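Why I Spent My Summer Learning to Bake Rye Bread

2024-08-22

I have been promising a bread post since the spring, and my starter is finally behaving well enough that I feel I've earned the right to write one. Get a coffee, this is going to be long!

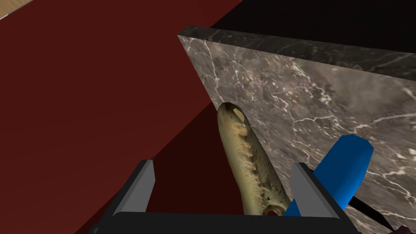
It started with a loaf from Plumska, the little bakery two streets over from my old apartment. They do a dark rye with caraway that I used to buy every week without thinking much about it. Then I moved across the city, and the trip became 40 minutes each way on two buses, and I did that four times before I admitted to myself that I should learn to make the thing.

I'd baked plenty of white bread before, so I figured rye would be the same with a different bag of flour. Oh no. The first loaf came out like a paving stone with a gummy stripe along the bottom. I kneaded it for fifteen minutes waiting for it to go smooth and stretchy, and it just got stickier and stickier until I had dough up to my elbows and on the faucet and somehow on the light switch. Rye doesn't build gluten the way wheat does, so all that kneading was for nothing. You stir it, you scrape it into a pan with a wet spatula, and you leave it alone. I can't tell you how happy that made me. A bread that wants less work!

The starter was the harder part. I began mine with whole rye flour and tap water in an old jam jar, and for three days it bubbled like mad and smelled like feet. Then it went completely flat. I was ready to throw it out, but I'd read that the early burst is often the wrong bacteria having a party, and that the yeast needs a few more days to get going. I kept feeding it morning and evening, and on day nine it doubled. I stood in the kitchen in my pajamas and cheered.

I call the starter Zolham, after a town in a fantasy novel I never finished writing (a story for another day). Zolham lives at the back of the fridge and gets fed once a week, or twice if I'm baking. I've stopped measuring the feedings. A big spoon of flour, a splash of water, stir until it looks like thick oatmeal.

The loaf I've settled on uses 654 grams of rye flour in total, and yes, I know that's a silly number. I scaled a recipe down to fit my pan and that's what came out, and it worked so well that I'm scared to round it. Half the flour goes into the sponge the night before with the starter and warm water. In the morning I add the rest, plus salt, a spoon of molasses and more caraway than any recipe would tell you to use. Then into the greased pan, smooth the top with wet fingers, and wait until you see little pinholes on the surface. That's your sign. Hot oven for the first fifteen minutes, then turn it down and bake for an hour or so more.

And then the truly cruel part — you can't cut it. Rye has to sit a full day, wrapped in a towel, before the crumb sets. I cut my second loaf after an hour because the smell was driving me crazy, and the knife came out looking like I'd been spreading glue. Loaf three I hid in the laundry room. It was worth it! Thin slices, cold butter, a bit of salt. Or cream cheese and pickles, which I've now had for lunch six days running.

A few people asked about flour after I mentioned it last time. I've been buying Trenelska whole rye, the coarse one, from the Polish grocery near the train station. Their medium grind makes a softer loaf that's nicer for sandwiches, but I like the chew. Whatever brand you get, expect to add a little more water than you think.

Next up I want to try one with sunflower seeds, and after that a pumpernickel, the real kind that bakes low and slow overnight. I'm saving that for November, when having the oven on for sixteen hours will feel like a treat. If you've made one in a regular home oven, please leave me a comment and tell me what pan you used, and whether you covered it with foil or a lid.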